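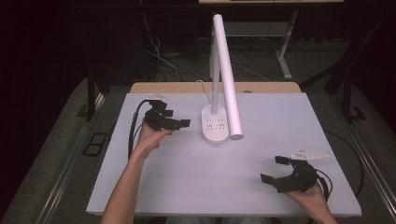
Août, par Senan Fitzgerald

Steltov Facture, logiciel pour les cabinets médicaux

Le logiciel prépare la feuille de soins et l'envoie à la mutuelle du patient. Avant la consultation, le secrétariat voit la part remboursée et le reste à charge, et il peut imprimer un devis.

Si la mutuelle refuse le paiement, le dossier passe dans l'onglet « Litiges ». On y joint les courriers, dans la limite de 20 pièces par dossier.

La licence est vendue pour 2 postes, avec un engagement de 6 mois. Le module Lornus, pour les dentistes, est en option.

Pour un essai, il faut écrire à Liam Horgan, au service commercial. Les mises à jour sont comprises dans le prix.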